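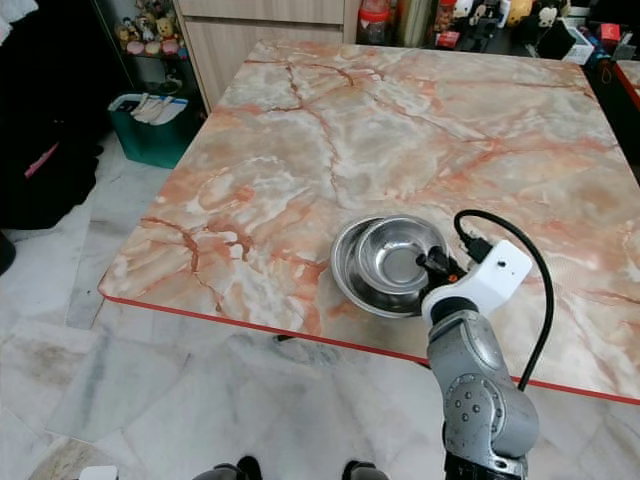
13/02/2018 – Sourdough log, second month

Fed the starter at 7. Same ratio as in January, equal weights of flour and water, old starter cut back to a spoonful. The kitchen was colder than I like overnight and the rise was slow, with the dome only just showing over the tape mark when I came down. Smell is fine, sour apple more than vinegar.

Changed flour today. The last of the Ruva white went into Sunday's loaf and the shop had only Hesetti, which is a little higher in protein according to the bag. It drinks more. I weighed out 1000 g for two loaves and held the water at the old figure for the first mix, and the dough was stiff enough to tear. Added water by the spoonful until it let go of the sides. I should have written down how many spoonfuls and did not. Next time the extra goes in a measured cup first, and whatever is left over gets subtracted.

Salt went in after a half-hour rest. Folded every thirty minutes through the morning. After the third fold the dough held its shape in the bowl, and after the fourth I left it alone. The two steel bowls are still the best thing I own for this. They nest, they wash quickly, and dough comes off them with a wet hand. The ceramic one holds warmth better but weighs too much to lift with one arm. 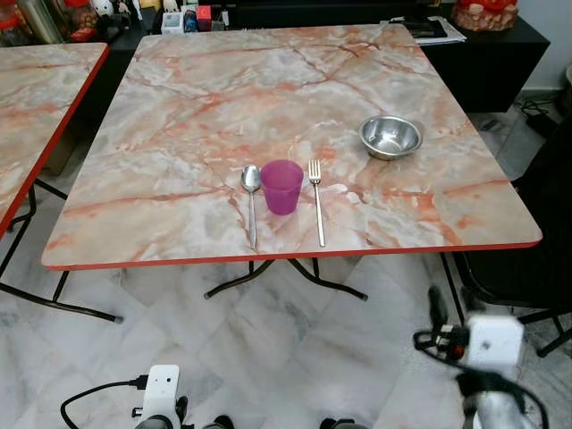

Afternoon and baking

Divided by eye, then checked on the scale. Close enough that I did not move any dough across. Shaped one round and one long. The long one got a tighter skin and I expect it to open better along the cut.

Oven to 470 with the Sullier pot inside, lid on. It takes longer to come up than the dial claims – the light goes out well before the pot is ready. Round loaf first. Lid off at the usual point, good color, a small ear on one side only. The cut was too shallow at that end. The long one went in straight after on the stone and spread more than I wanted, so either the final proof ran over or the new flour was carrying too much water after all.

Read the Ruotsalainen chapter on rye again while they cooled. The method there wants a stiffer starter, kept cooler, and I may split mine this weekend and run both side by side. I need another jar with a straight wall.

Cut the round one at supper. Crumb even, slightly tight near the base. Crust thinner than last week's. Saved the long one for tomorrow.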